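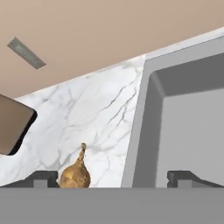 *Figure 4. Wrist view in Kerex, golden-brown item between the fingers.*

## 4. Getting your kitchen team and the Clastia arm working side by side

By the time you reach this section, the arm has been bolted down, the power and network checks in Section 3 are signed off, and the installer has probably gone home. Now comes the part we enjoy most at Oketti, and the part where a good kitchen team makes all the difference: deciding who does what at the prep sink once the arm is taking a share of the handling. Please read the whole section through once before touching anything, ideally with a cup of coffee and at least one of the people who will be standing next to the arm every morning.

You'll do the first half at a screen. Kerex, the rehearsal software that came with your station, lets your staff watch and correct the arm in a simulated kitchen before it handles any real produce. You don't need computer experience to use it. If you can tell a badly held knife from a well held one, you have the eye for it.

### 4.1 Before the first session

1. Choose two people from the prep team for the operator role. We suggest one from the early shift and one from the late shift, so that the knowledge doesn't all go home at 2 p.m.
2. Ask each of them to write down, in their own words, what they do at the sink from the moment a crate arrives. A page is plenty. Keep these pages; you will want them in step 4 of Section 4.3.
3. Start Kerex and sign in with the site code printed inside the cabinet door of your control unit.
4. Open **Kitchen > Prep Sink > Practice**. The program loads 36 practice items.
5. Set the speed to **Slow**. Leave it there for the whole of the first session, even if everyone gets bored (and somebody will).

> **Note:** The Zanetti control unit and the practice screen use the same stop button. A press during practice stops the simulated arm only if the unit's key is turned to **Rehearse**. Check the key first, every time.

### 4.2 Reading the wrist view

The wrist view looks out past the gripper, with the broad gray palm running along the bottom edge of the screen and the dark fingers standing up on either side. New operators often find it odd for the first few minutes. The kitchen seems to lean, because the view tilts with the wrist, and walls and counters end up at angles you would never see standing at the sink yourself. Give it a little time.

1. Find the palm first, then the two fingers, then the item. Working in that order stops you from chasing shapes in the background.
2. Look at the gap on each side of the item. In Figure 4 the item is nearer to the left finger, with a good deal of space on the right.
3. Decide whether you would accept the position or nudge it. Press **Accept** or use the left and right arrows to move the wrist.
4. If the palm hides the underside of the item, switch to the room view before you accept. The wrist view can't tell you what an item is resting on.
5. Add a few words in the **Comment** box whenever you nudge. "Would slip on the skin" is far more use to us than a bare correction.

> **Caution:** An item that appears between the fingers is not necessarily being held. Always read the grip indicator on the control panel before you assume anything about the hold.

### 4.3 Reading the room view

The room view takes in the counter, the sink and much of the arm together, and most cooks take to it right away because it is closer to how they already look at their own station. Use it to judge reach, elbow room and anything the gripper might bump on its way in.

1. Press **Room** on the top row of the panel.
2. Check the path of the arm from its base to the sink. Look at the lower links as well as the end, because people tend to watch the end only.
3. Check the counter for anything standing near the arm. Mark it with the **Keep Clear** tool if you would not want it touched.
4. Take out the pages your operators wrote in Section 4.1 and compare. Where the written habit and the arm's path disagree, the operators' version goes into the **Site Notes** tab, and the support team will go through it with you. 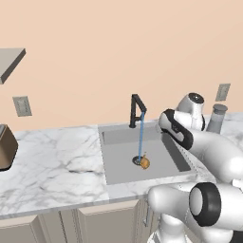

Water settings deserve a slow and patient look, as they are where the arm's habits and your team's habits will meet most often. Start with the **Flow** slider and decide, together with your operators, how they like the faucet to run when produce is being rinsed. The stream shows up in the room view as a thin blue line falling from the black faucet to the drain, and you can use it as a handy marker: the small orange item is resting just to the right of where the water lands, so an operator who wants it directly under the stream would enter a short move to the left. Enter moves one at a time and press **Preview** after each. If two operators disagree on the best spot, save both versions and try each of them for a week.

> **Note:** Keep Clear zones apply only to the layout in which they were drawn. If you rearrange the counter at your real station, draw them again – the arm has no way of knowing that the bottles have moved.

### 4.4 Moving to the real station

Once both operators have finished the practice items and are comfortable with both views, you can bring the arm into the working day. Pick a quiet stretch. Mid-afternoon suits most kitchens, and it leaves time to talk things over before dinner service.

1. Tape a standing line on the floor, 600 mm from the base of the arm.
2. Turn the key to **Live** and confirm that the lamp on the control unit is green.
3. Run six items with both operators present, one at the panel and one at the line.
4. Stop, talk it through, and enter any changes.
5. Repeat until both operators are willing to sign the handover card in the back pocket of this manual.

> **Caution:** Nobody reaches into the sink while the lamp is green. To clear an item by hand, press stop, wait for the lamp to go out, and then reach.

### 4.5 What changes for the people at the sink

Your prep staff will want to know what the arm means for their day, and they should hear it from you early. In the kitchens we have set up so far, the repetitive lifting and rinsing goes down and the checking goes up. Some people love this. Others miss having their hands busy, and a full shift at the panel can be surprisingly tiring on the eyes, so please rotate the operator role and don't leave one person in it all day.

A few things we ask every site to settle in writing before the first full week:

- Who may press stop. Our answer is everyone, including the dishwasher and the delivery driver, and no one should ever have to explain themselves for doing it.
- Who looks over the produce after the arm has handled it. The arm does not judge freshness, and bruised or spoiled pieces remain a cook's call.
- How operator time is recorded on the rota, so that it counts as skilled work and is not squeezed in between other jobs.
- Where complaints and ideas go. A notebook on a string beside the panel works very nicely.

Expect the first week to be slower than your old routine. Plan staffing as if the arm were not there, and reduce nothing until the operators tell you the station feels settled. Error codes are listed on page 73, and the weekly cleaning of the fingers and palm is covered in Section 5.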